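Getting a Wobbly Bookcase to Stand Straight

I bought a tall secondhand bookcase in Tutcombe back in April, and it leaned from the minute we got it upstairs. Our floors slope a bit (old house!) so I blamed the bookcase for weeks before I thought to put a spirit level on the boards.

My first go was folded cardboard under the low corner. Fine for a fortnight, then it squashes flat and you're back where you started. Plastic wedges are much better, and you can snap off whatever sticks out. 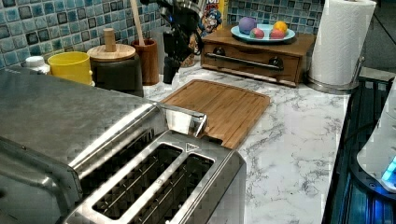 Empty the shelves before you start, or at least the top 2. I tried it with everything still on and nearly had a row of cookbooks on my head. Slide the wedge in from the side, check the level, nudge it a bit more, check again. Then fix the top to the wall with a bracket, especially if you've got little ones who climb.

Katalin Csizmadia wrote in to say she rubs candle wax along the shelf edges so they slide out easily for dusting. I've done mine now and it's lovely, though go lightly or it gets on the books.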